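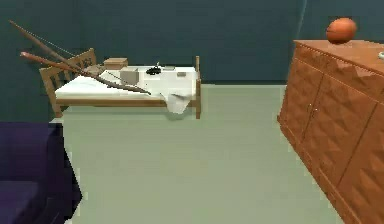 The bed against the teal wall, with its slatted headboard and white sheet.

June 2018

Second day of the vaccination round at Vosetgate and my feet have given up on me completely. We did 266 arms before the doors closed, mostly children, with a good many grandparents who had come along to hold a hand and ended up having theirs done as well. I had braced myself for a quiet afternoon after the rush yesterday, but the buses from Skondale came in late and all at once, and the queue went out past the bicycle racks and round by the chapel.

It is measles again, of course. The letter went out to every household in November and I remember thinking then that people would put it in a drawer, which they did (I put mine in a drawer too, and I work here!). Then came the cases at the primary school, and suddenly the telephone doesn't stop. The district wants up to 600 done by the end of the week. I think we may get there if the fridge behaves itself. It was grumbling again this morning and Henriques have promised us a new one, though they promised that in the winter as well.

Américo Moreira was on the desk with me, bless him, writing names in that lovely slow handwriting while everybody sighed at him. He knows half the town and has to ask after all their mothers. One little girl wanted to know whether the needle was longer than her finger, and he got out his ruler and showed her on the ruler how small it would be, and she went in as calm as anything. Her brother, who had been very grand about it all, howled the place down.

There was a man who wanted to argue. I let him talk for a good while – longer than I should have with that queue – and he told me about his sister, who was poorly after some injection years ago, and I think he mostly wanted someone to hear about her. He took the leaflet. I don't know if he will come back.

Ate my sandwich standing up at 3, next to the Werkamo boxes, which are still blocking the back corridor. Must ring them about collecting the empties. Must also find my other comfortable shoes, and answer Mum's letter, and buy plasters for us, as the children have had all the ones with the ducks on.

Early start again tomorrow. Lights out now.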